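From: Huệ Giáp
To: Stiltby Home and Mending list
Subject: Re: red T-shirts, flat or rolled?

Trefor Pritchard wrote:
> We ordered 100 red T-shirts for the Brarnemley fun run and they've
> been living in baskets ever since. How do you all fold yours so
> they stack? Mine slide all over the closet.

Hi Trefor, oh I feel this one! I did the shirts for the Tatham summer camp in August and went through every method going before I settled down. Lay it face up on a bare table, tug the collar and shoulders straight first (I used to start at the hem and it always came out crooked), then smooth downward with your palms. Sleeves in, sides to the middle, hem up to the collar, done. Mine end up close enough in size that 26 fit in one drawer, standing on edge like file folders!

One more thing, don't skip the smoothing. Those soft knits hold on to every little ripple, and if you fold over one you'll be looking at it all day on somebody's back.

Red shirt, bare table:
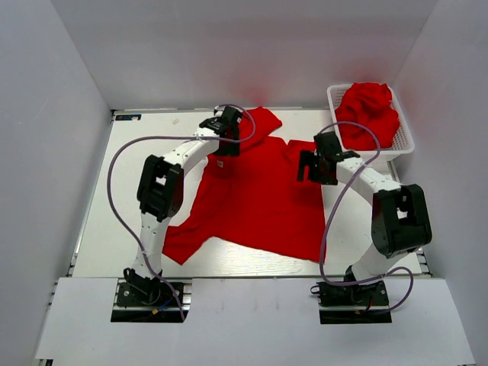
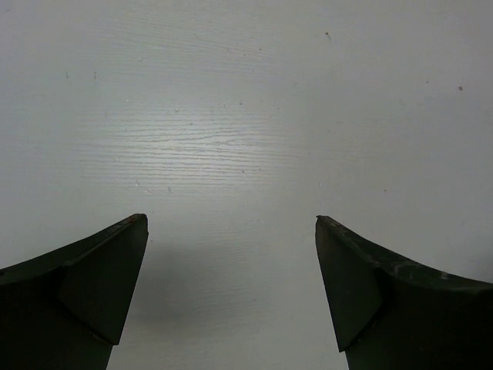
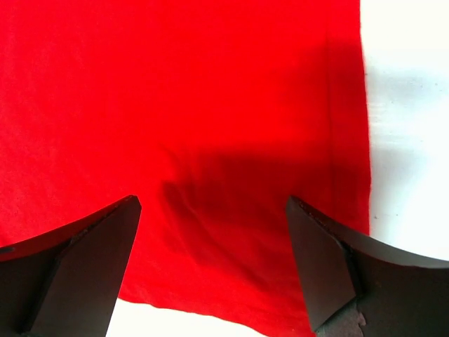
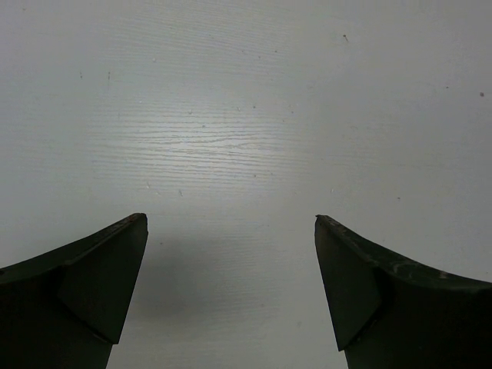 Đạt Triệu wrote back that rolling still wins if the shirts are going in a suitcase, but for a closet shelf he'd fold them too, and he'd keep each stack to ten or so before it starts to lean.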